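Every August the envelopes go out in Multcombe, and every August I find myself a bit teary in the queue at the post office, which is a silly thing for a grown adult to admit. They're the letters telling kids whether they've got one of the Mudel bursaries. This year 121 of them applied. We had money for four.

I've been on the reading side of it for a good while now, and I want to say something that may annoy a few people I'm very fond of. I think we should stop asking for marks.

Let me back up. When the Mudel Fund started, the idea was lovely and simple: a bit of help with books, bus fares and a decent pair of boots for a young person from a family that was stretched. Somewhere along the way a line about "strong academic results" crept onto the form, and I don't believe anyone meant harm by it. It made the pile easier to sort. But if you've ever tried to study for a maths test with two little brothers in the same bedroom and a shift at the bakery starting at four, you'll know that a B can be a heroic sort of mark. I read one application this year, written in purple pen, that I'd have funded on the strength of its second paragraph. It went in the "no" pile over an average.

The usual answer is that donors like to back winners. Maybe some do! Hattori, who have been very generous to us, gave the full $1,269 for their award again this winter, and when I asked their office whether they minded how we chose, the lovely woman on the phone said they'd rather assumed we knew the families better than they did. I've thought about that a lot since.

And then there's the ceremony. I do enjoy it, the sausage rolls especially, but I wonder about standing a fifteen-year-old on a stage beside a big cheque and telling the whole town her mum is short of money. Some kids beam. Some look at their shoes the entire time. Couldn't we ask them first? A quiet cup of tea and a bank transfer would pay for the same textbooks.

Trakari, up the valley, dropped marks from their form a couple of years ago and now ask for a page in the student's own words and a note from any adult who knows them (a coach, a neighbour, an aunty). Their readers tell me it takes longer. Well, good. I've got a comfy chair and a kettle, and I'd happily give up another weekend for it.

The form for next year gets settled soon, so if you have a view, please come along and say it, even if you think I've gone soft.

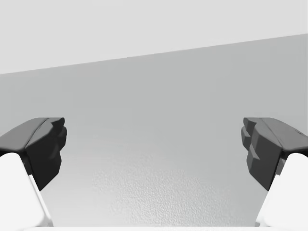
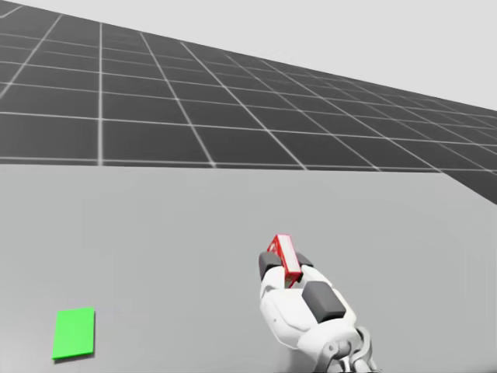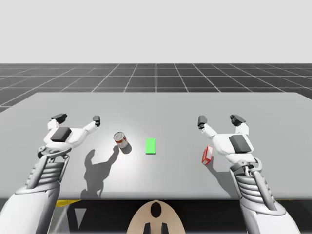 *Computer-rendered views, all three.*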